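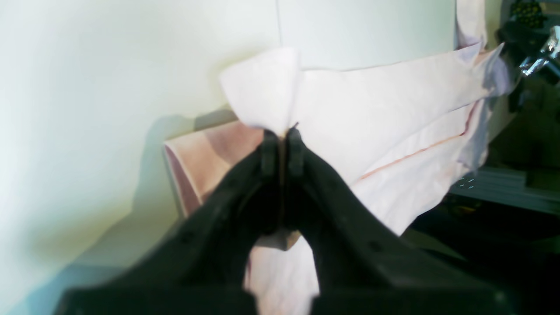 I spent most of July on corners. If you read my last update you know I promised a working fold by now, and I don't have one, but I do have a corner finder I like a lot, so let me tell you about that!

Our old perception step (Fiifi Nyarko wrote it, and it carried us a long way) looked at the overhead view, outlined the cloth and picked the sharpest point on the outline. Great on a towel. On a shirt it loved sleeves, and it really loved wrinkles. Anything pale was worse — the cloth washed out against a light background and the outline came back with bites taken out of it.

So the new version of Mulik skips the outline. It scores small patches from the wrist view for "hem meets hem," and the planner asks for a fresh score every 50 milliseconds on the way in. If the best patch moves, the approach moves with it. Sosina Tesfamariam labeled 2,403 patches for me, mostly after lunch with headphones on, and I owe her several coffees.

The part I keep fiddling with is what happens once the fingers close. I used to stop at a fixed width, and thin fabric and a doubled hem want very different widths. Now the controller watches motor current and waits for 6 readings in a row that agree before it calls the grasp good and starts to lift. It's slower, and you can feel the little pause, but I've stopped getting those proud, confident lifts of nothing at all.

Still broken: it can't tell one layer from two when both edges line up. Sibusiso Molefe thinks we should rub the fingertips a tiny bit and look at how the edge shifts, and I'm going to try that next. Also the replay tool chokes on any log with more than 300 grasps in it, sorry, I know, split them for now.

The new build is on the shared drive in the Mulik folder. Pull the config along with it or the thresholds will be all wrong (ask Amanuel how I know). If it picks a button for you, send me the log, I'm collecting those.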